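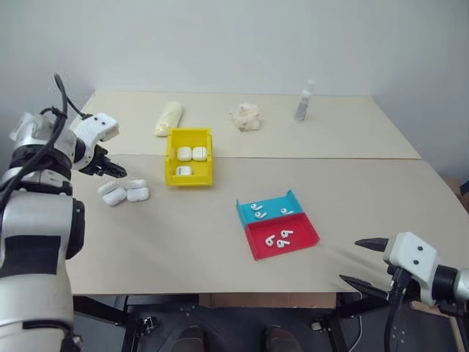
*Earbud task on the Dustwood table: cases, yellow bin, two-color tray.*

**Dustwood working group, minutes, 11/13/22**

Present: Nives Dal Bello (chair), Girish Pathak, Gualtiero Martinelli, Tiago Neves (notes)
Apologies: Fulvio Serra

**1. Last minutes**

Accepted with one fix. Girish had not agreed to write the methods section, only to read it.

**2. Pretraining result**

Girish presented the comparison. One policy is trained on the 298 earbud demos alone. The other starts from the Groltell mix of nearly 1,000 demos on other tasks and is then tuned on the same 298. He reports that the second one "grasps more cleanly" and wants that to be the main claim of the paper.

Nives asked what "more cleanly" means. Girish said fewer second tries before the fingers close on an earbud. Nives said that is a fine thing to measure, but it isn't in the results table, and the number that is in the table (full task success) barely moves between the two policies. She doesn't want a claim that rests on what people felt while watching.

Gualtiero's worry was the test itself. Each policy got 6 starting layouts, and Girish chose them after seeing early runs of the Groltell policy. Girish said he picked them to be varied. Gualtiero said he believes that, and a reviewer won't.

Tiago asked if both policies were tuned for the same number of steps. They were not. The Groltell one ran longer, as its loss was still dropping. All agreed the comparison can't go out like this.

**3. Wrist camera**
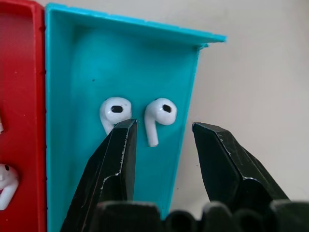

Girish argued that the wrist view is where the gain comes from. When a finger gets close it can hide most of a stem, and he thinks the Groltell data taught the policy to cope with that. Gualtiero said it's a nice story with no run behind it. The plain test is to drop the wrist view from both policies and see if the gap closes. If the gap stays, the story is wrong.

Nives added that two earbuds lying close together are a different problem from one by itself, and the logs lump them in one group. Splitting the old logs by hand should take a day. Tiago will do it, though he doubts there are enough close pairs to say much.

Some back and forth on finger wear. Gualtiero thinks the scuffed black finish could change how the tips look to the policy between early and late runs. Girish thinks this is a stretch. Left open — no one wanted to swap fingers halfway through a study.

**4. Drurkero scoring tool**

Fulvio sent a note asking that we score all runs with Drurkero from now on. Nives is not against it but wants it checked against hand scores first. In August it passed 4 runs that two of us had marked as failed, and we still don't know why. No switch for this paper.

**5. Actions**

- Girish: retrain both policies with equal steps. Add second tries to the results table.
- Gualtiero: draw new starting layouts at random and keep them from Girish until the policies are frozen.
- Tiago: split the logs, single earbuds and close pairs.
- Fulvio: hand scores next to Drurkero scores for the August runs.
- Nives: tell Azar the draft will be late.

Girish asked for it to be noted that he still expects the result to hold. Noted.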